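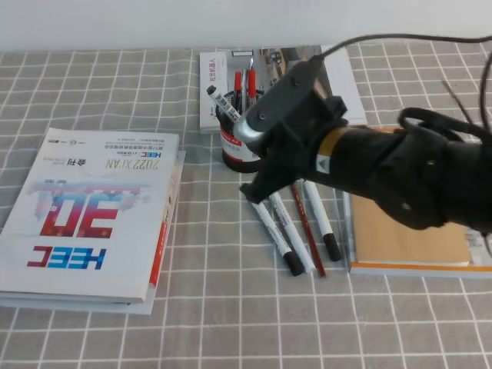 Marker and pens in a cup on a gray check tablecloth.

How to Index a Small Collection of Printed Periodicals

Last updated 6 Aug 2026

This procedure covers collections held by offices, clubs and small reading rooms that have no library software and do not intend to buy any. It produces a shelf order, a spreadsheet index and a label on every storage box. The worked figures come from the Rurton reading room, which holds 527 titles in 1,634 separate issues. The method works the same way for a single bookcase.

What you need

A spreadsheet program
Acid-free magazine boxes (Rurton uses the Varneo upright type, open at the back)
Soft pencil, grade 2B
Permanent marker for box labels only
Paper slips, cut to a quarter of a letter-size sheet
A clear table

Do not write on the issues in ink. Ink can show through thin stock, and coated covers smear. If an item needs a mark, use pencil on the inside of the back cover, lower corner.

Step 1. Sort by title

Work with the title as printed on the title page or masthead. The cover often carries a logo, an acronym or an event name that differs from the registered title. Where the two differ, use the masthead form as the main entry and add the cover form as a cross-reference.

Ignore "The," "A" and "An" at the start of a title when sorting. Keep them in the spreadsheet, in the title field, and put the sorting form in a separate column.

Acronyms file as words. A title that changed its name gets two entries, one under each name, with a note in each pointing to the other. Do not merge them. Users search under the name printed on the copy they are citing.

Step 2. Order the issues

Within a title, sort by volume and then by issue number. If there is no volume number, sort by date. If the publisher restarted its numbering, treat each run as a series and add a series letter of your own in the index.

Combined issues (for example, 7/8) file at the lower number. Record the full form in the issue field as text. Format that column as text before entering any data, or the spreadsheet will convert 7/8 to a date.

Supplements file directly behind the parent issue. A supplement with no parent in the collection gets its own line.
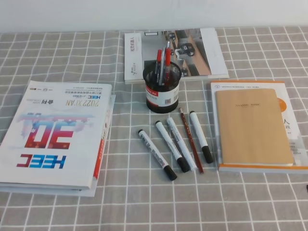
Annual publications need one extra decision. Yearbooks, exhibition directories and conference proceedings may carry an edition number, an event year and a publication year, and these do not always agree. Index by edition number where there is one. Enter the event year in the coverage field and the publication year in the date field. A book of proceedings for an event held in January is frequently printed the year before, and a single year column cannot hold both facts.

For titles in a non-Latin script, enter the original title exactly as printed. Add a romanized title in the sort column and, if the publisher supplies an English title, put it in the alternate title column. Do not translate a title yourself and enter the result as though it were printed on the item. If you add a translation, enclose it in square brackets.

Step 3. Build the index

Use one row per issue. A row per title is faster to type but cannot record gaps. The columns, in order:

Item number
Sort title
Title as printed
Alternate title
Series
Volume
Issue or edition
Publication date
Coverage
Language
Box number
Condition
Notes

Item numbers run in order of entry and carry no meaning. Avoid codes that build in the subject or the year – they fail as soon as an item is reclassified. Once assigned, a number is never reused, including after the item is discarded.

Condition takes one of four values: good, worn, damaged, incomplete. Anything further goes in the notes. Check for missing pages by turning through the issue once. Missing covers count as incomplete.

Step 4. Box and label

Fill each box until the contents stand upright without bending, and stop there. An overfilled box damages spines on removal. An underfilled one lets soft covers curl, so put a folded sheet of acid-free card in the empty space.

Write the box number on the label in permanent marker, with the first and last sort titles below it in smaller letters. Let the ink dry before shelving. Leave every fifth box number unassigned to allow for growth. At Rurton the interval was originally 10, and two titles outgrew their space in the first year.

Heavy coated stock adds up quickly. On adjustable shelving such as the Mancuso wall system, place the fullest boxes on the lowest shelf and check the load rating printed on the bracket packaging. Keep boxes off the floor and away from outside walls.

Step 5. Check the work

Pick 2 boxes from each shelf. Compare the contents of each against its rows in the index, item by item and in both directions: every issue in the box must have a row, and every row must have an issue. If either box has an error, check the whole shelf.

Then search the index for blank cells in the box number column. These are usually items set aside during sorting.

Step 6. Maintain it

New issues go to a holding tray and are entered once a month. Place a slip in the box whenever an issue is taken out, showing the item number and the date. A removed issue without a slip is treated as missing at the next check.

Save the index under a new file name after each session of changes and keep the previous three versions. Store one copy off site. Print the title list once a year and leave it on the shelf for readers who do not use the spreadsheet.

Duplicates

Keep the better copy. If both are worn, keep both until the pages have been compared. Record a discard by changing the box number to "withdrawn" and leaving the row in place.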